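Do you really have to fold a T-shirt?

Grown-ups say a folded shirt has no creases. Should you believe them? Let's check before you give up your play time.

Cotton is made of tiny threads. When you scrunch a shirt into a ball, the threads bend, and if they stay bent long enough you get a wrinkle. So far, the grown-ups are right.
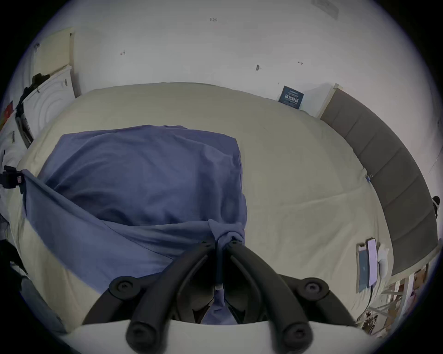
But folding bends threads too! A fold is just a neat crease in a place you picked. Anyone who says folding stops every wrinkle is fibbing a little.

You may also hear that there is one perfect way to do it. The Titora method promises a folded shirt in 3 seconds. We tried it 20 times and were never that quick. Most of our goes came out lumpy on one side.

What does seem to help is a flat start. Lay the shirt on a bed, smooth it with your hands, then bring in the sleeves.
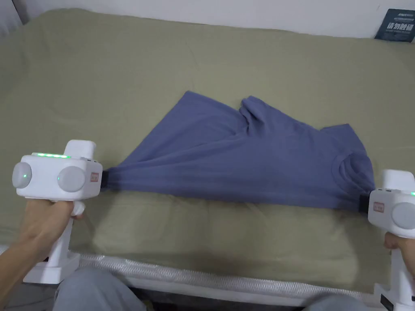
Pulling is the trick people love to show off. Grab both ends, they say, and the wrinkles vanish. Do they? Look at a blue-violet shirt stretched tight over a bed. Long creases fan out from the pinched end, and one sleeve is still folded over in a crumpled ridge. Pulling hard at two small spots can make new lines of its own.

Try it yourself with an old shirt. Pinch and pull first, then smooth another one with flat hands. Which looks better? Don't take our word for it.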